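Lutcombe Neighbours — Help & How-To — Home and Kitchen

Brown table covering keeps rucking up. Is there a cure?

Posted by teapot_sulevgate
Views: 1,000 Replies: 3

We have a big table in the shared kitchen at Sulevgate and last October we put a covering on it, plain chocolate brown, matt, quite smooth to the touch. I chose the colour on the grounds that it would hide gravy. It does hide gravy. What it does not hide is a crease, and we have one near the front edge, where the stuff gathers up like a sock in a wellington.

I have smoothed it with my hands. I have smoothed it with a rolling pin. I put the Diltero catalogue on it overnight, which weighs as much as a small dog, and by breakfast the crease was back and the catalogue had a crease of its own.

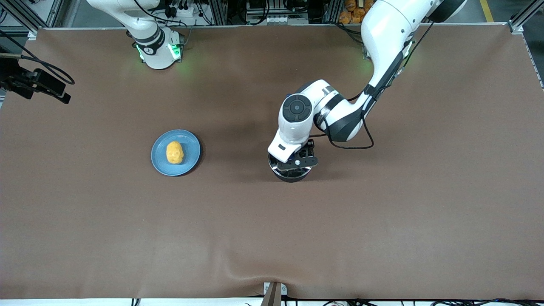
The other matter is plates. Ours are blue, the powdery sort of blue with a ribbed rim, and my sister-in-law maintains that blue on brown makes food look ill. I think a yellow potato looks rather cheerful on it, but I am outvoted at most meals. So: can the crease be got out without buying a new covering, and should I be looking at different plates while I'm at it? The covering cost 23 pounds and I'd like to get my money's worth of annoyance out of it first.

Theresia Schwaiger
Lutcombe
Marked as helpful by 9 people

Take it off the table completely. I know you don't want to. Everyone tries to push the crease towards the edge, and all that happens is that it moves house.

Lay it face down on a clean floor in a warm room and leave it for a day. If it's fabric underneath you can go over the back with a cool iron and a tea towel in between, but try a corner first, and if it's plastic all the way through keep the iron well out of it. Then put it back starting from the middle and working outwards with the flat of your hand. Don't pull. Pulling at one side is very likely how you got the gather in the first place — the slack has to go somewhere and it goes to the front, where you can look at it over your toast.

Clips along the edge will hold it afterwards. Mine came from Fankhauser and have outlived two coverings and a table.

As for the plates, keep them. I've served mashed swede on blue for years and had no complaints about the plate.

grumblethorpe

Turn it round so the crease is at the back. Done. Took me less time than reading your post.

If it must stay where it is, put the bread board on it.

marrow_and_son

Is it 105 cm wide by any chance? We had one that size and it was a shade too big for the table, so it never sat right whatever we did. In the end my dad trimmed it with the good scissors and was not popular. It's flat now though. The edge wanders a bit if you look along it.

No opinion on plates. We use whichever are clean.

teapot_sulevgate

Thank you all. It's on the landing floor, face down, and people are stepping over it with a great deal of sighing. Will get some clips at the weekend. The bread board is standing by.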